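3.2 Material and coding

The obituary notices were collected from two music news sites, Imell and Grernex, and from the arts pages of one regional paper, the Jotine. We kept only notices that reported the death of a jazz or blues musician and that ran to more than 60 words. This left 300 notices. Reprints of the same agency text were counted as one notice, even when the headline had been changed.

Each notice was split into sentences, and each sentence was given one of 5 codes: the death itself, cause of death, career, family, and tribute. A sentence that did two jobs was coded by its main clause. Quoted tributes were coded as tribute whatever they spoke of, so a quotation from a son or daughter did not count as family unless the reporter's own words also named the relation. 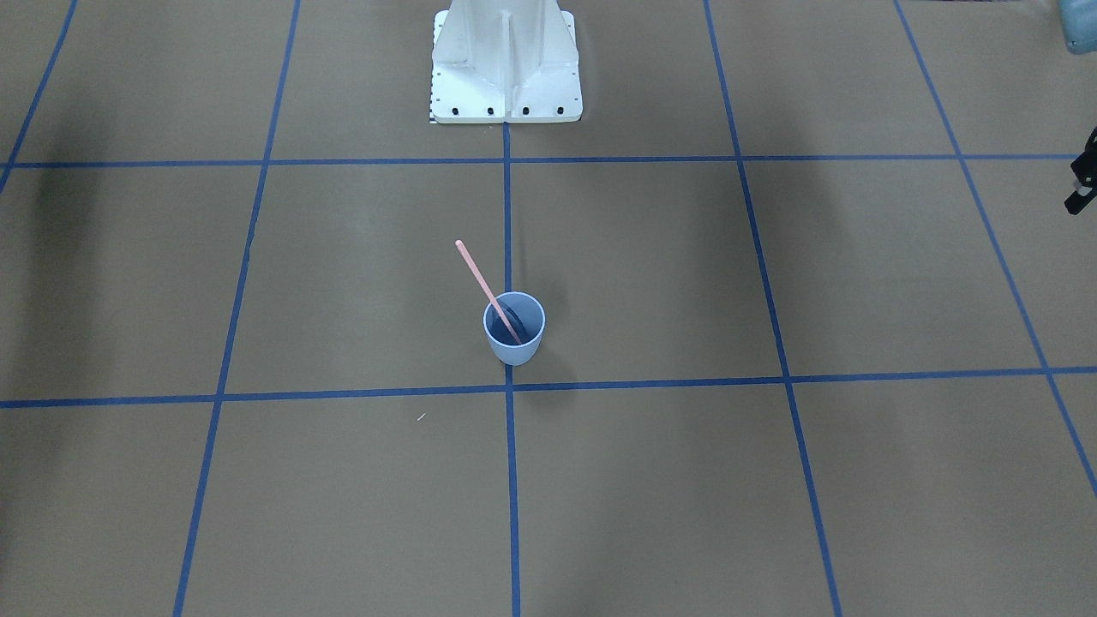

Figure 2. Work surface divided into cells with blue tape.

Two coders worked through the full set separately. They disagreed most often over sentences that named a hometown, which can be read either as career ("a fixture of the city's clubs") or as family ("born into a musical household in the city"). We settled these cases by looking at the sentence before — if it dealt with recordings or performances, the hometown sentence was coded as career.

3.3 Order of information

In most notices the death and its cause came first, followed by a tribute and only then by an account of the musician's work. Notices in the Jotine were the exception. They tended to put the career ahead of the tributes, and they named sidemen and teachers who did not appear in the online versions. Grernex notices were the shortest and leaned on statements posted by other musicians, with up to 70 percent of a notice given over to quotation.

The pattern differs from the one Sadeghi describes for classical performers, where tributes are few and usually close the text. We return to this difference in Section 5. It may reflect the speed at which the online notices were written, but our material does not record when the reporters first heard of a death, and we could not test the point directly.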